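Ticket: Wimico label printer drops jobs after driver update
Opened by: Marcela Charvát
Status: Open, waiting on supplier
Product: Wimico desk label printer, USB and network

Since the driver was updated on Thu 4 May, the printer takes the first job after power-on and prints it correctly. Any later job sits in the queue as "Sending" and then vanishes with no error. The printer's own test page is fine. Restarting the print spooler lets one more job through.
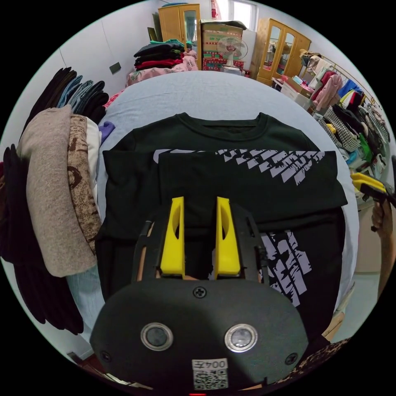

The labels concerned are small ones, each with a QR code and a short number above it. The number field mixes digits with a Chinese character, as in the white label reading 004左, so the job can't be sent with the printer's built-in Latin font and the driver has to send the text as a bitmap. Plain Latin labels fail in the same way, so I don't think the font is the cause.

Tried so far:
Removed the driver and its leftover package, then reinstalled. No change.
Changed the USB cable and port. No change.
Printed over the network instead. First job prints, second is lost.
Turned off two-way communication on the Ports tab. Jobs now go through, but the low-paper warning no longer works.

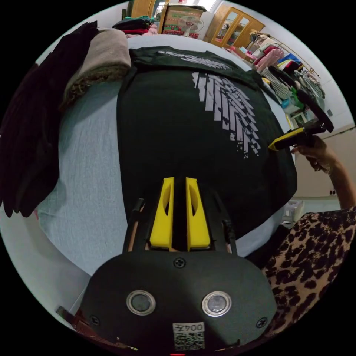 With two-way communication off I sent a batch of 36 labels and all of them printed. With it back on, the same batch stopped after the first label. The spooler log shows the driver asking for printer status and never closing the request. The next job waits behind that request until the timeout, and is then deleted. 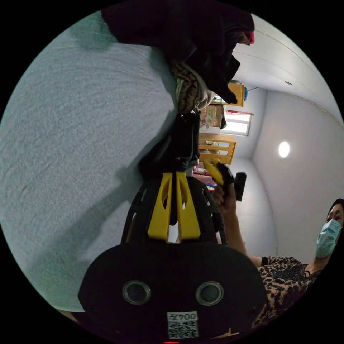 Jianguo Wan: Same fault with the Rellis driver package, which uses the same status monitor. Stop the status monitor service, set it to Manual and leave two-way communication on. You should keep the low-paper warning that way. Which port type are you using?

Marcela Charvát: Standard TCP/IP, SNMP status enabled. I have set the service to Manual and restarted. Second and third jobs print. The low-paper warning is back.

One fault remains. At 400 labels in a single job the printer pauses at label 28 and needs the feed button pressed before it carries on. Smaller jobs don't pause.

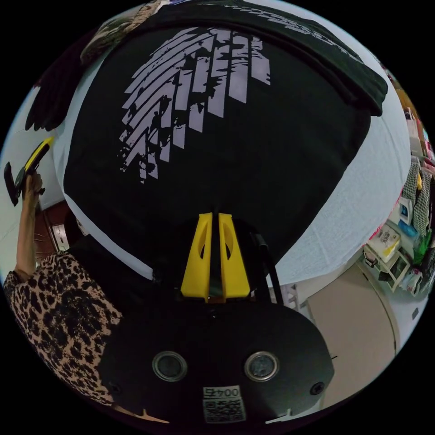 The pause point is the same on each run, with darkness set to 18 or to the default. Turning on "Start printing after last page is spooled" makes no difference. I have attached the spooler log and the driver settings export.

Jianguo Wan: Pause reproduced here. Passed to the supplier with your log. Please leave the service on Manual until the July driver is out.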